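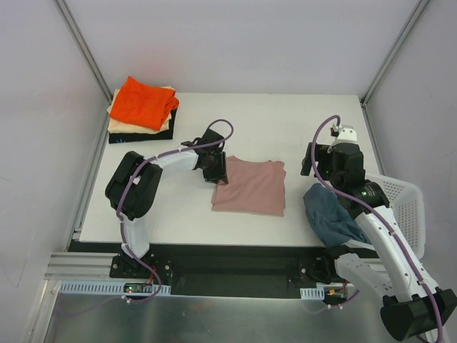
**Figure 5.1** A folding table with one shirt squared flat near the center and a stack of three folded pieces in the back-left corner: orange, cream, and black.

# Chapter 5: Folding, Stacking, and the Claims Made for Them

Most advice about folding clothes is delivered with more confidence than it has earned. A shirt folded one way is said to last longer. A drawer filled another way is said to save time every morning. Some authors go further and promise a calmer household. You will meet all of these claims in the trade literature, and in this chapter we ask what stands behind them.

Look first at the pink shirt in Figure 5.1. Most people would call it well folded. It is a flat rectangle, and it is neatly squared. Its lower edge is also slightly wrinkled. Does that matter? The answer depends on what the fold is for, and that question is skipped surprisingly often. A shop that sells shirts from an open shelf may care a good deal about the front edge. A person who will wear the shirt tomorrow under a sweater probably does not. A grade for "neatness" that ignores the purpose of the fold is a grade for the taste of whoever is grading.

The orange shirt on top of the stack raises a different problem. It is loosely folded, and a crumpled edge hangs over the right side. Pale edges of the cream piece underneath show on both sides of it. Students asked to criticize a stack like this usually start with the crumpled edge, as it is the easiest thing to see. Fewer ask whether the pieces were folded to a common width, and width has more to do with whether a stack can be carried, shelved, and pulled from without falling apart.

## 5.1 What a fold is supposed to do

We will use a plain definition. A fold is a way of making a garment smaller and more regular so that it can be stored, moved, or shown. Anything else claimed for it needs separate evidence.

The definition leaves out a lot on purpose. It says nothing about creases, although many manuals treat a sharp crease as proof of care. It says nothing about speed. It also says nothing about the number of steps. The Oravec method, popular in hotel laundries when the first edition of this book was written, takes five steps for a short-sleeved shirt. Its main rival, sold under the name Priltance, takes more, and its promoters describe the extra steps as a mark of quality. We have not seen a trial in which people who did not know which method had been used could pick out the Priltance shirts from across a counter.

The nearest thing to a fair test came from Nour Qaisi, who compared the two methods in a linen service in Grarorard one February. Her sample was 501 shirts. She measured the width of each finished fold and then checked it again after the stacks had been moved by cart. Differences between workers were larger than differences between methods. Qaisi was careful to say that one linen service is a thin base for a general rule, and readers should be as careful as she was. Her results are discussed in Section 5.4.

## 5.2 The stack as a unit

A folded garment rarely stays alone for long. It goes on a pile, and the pile has faults of its own that a perfect single fold will not prevent.

The usual instruction is to place heavy or dark items at the bottom. The part about weight is sensible. The part about color is repeated everywhere and defended almost nowhere. In Figure 5.1 the black piece is indeed at the bottom, but a single stack cannot tell us whether anyone was following a rule. Resist the urge to read a system into every tidy pile you see.

Height is the other favorite subject. Wálter Cuervo, in his shop manual for Flistico, set a limit of over 100 garments for a wall of open shelving and gave no limit for the single stack, which is where the trouble starts. Later writers filled the gap with numbers of their own. They rarely agree, and they seldom mention the fabric. A pile of thin cotton shirts and a pile of fleece will not behave alike at the same height, and a rule that treats them as equal should be set aside.

## Before you read on

Fold 2 shirts of different fabrics by whatever method you already use. Stack them, carry them to another room, and set them down. Write down what changed, with measurements if you have a ruler handy. Keep the notes, including any that seem too dull to record. You will need them for the exercises in Section 5.3, where we look at width, slip, and the stubborn matter of sleeves.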